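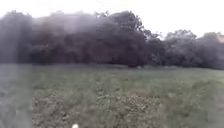 Canisham Field is the open ground between the allotments and the old Stelton road, and it has been open to walkers for as long as I have lived nearby. Most people know it as the short cut to the bus stop. I go there for the hedges and the trees. On the wood side they grow as one continuous wall, tallest towards the left, and then there is a small notch of sky before the lower, bumpier crowns on the right. I use that notch to find my bearings when I come in from the allotments. The grass is left long at the corners and cut twice a year by the parish.

The circuit takes me 90 minutes at a slow pace, with stops. It takes Nermina Dimitriou much less, but she doesn't stop. Start at the gate by the Ďurica nursery and keep the wood in sight until you reach the slope. The slope isn't steep. After a wet spring it can be slippery lower down, so wear something with a grip. 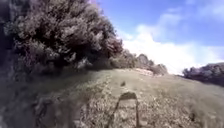 From there it is best to keep to the trodden line and leave the rest of the grass alone until the end of July. Skylarks have nested on this side in past years and the signs asking for dogs on leads are there for that reason. Otakar Tichý has kept a list of the plants on the slope for 20 years. He has let me read it, and there are more vetches on it than I would have guessed. I can name 3 of them with confidence.

The last part of the walk is on the tarmac path, suitable for pushchairs and most wheelchairs. It brings you out by the Eltska garage, where you can get a cup of tea until four o'clock.

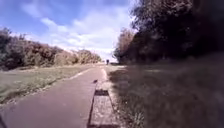
The tarmac path, with the hedge on the left and the concrete strip on the right.

The path is shared with bicycles, so keep to one side. If a drain is blocked or a branch has come down, report it to the parish office and quote path number 3957. They will want to know which end of the path you mean.

More galleries: Stelton Lock, Canisham Churchyard, The Allotments in Winter.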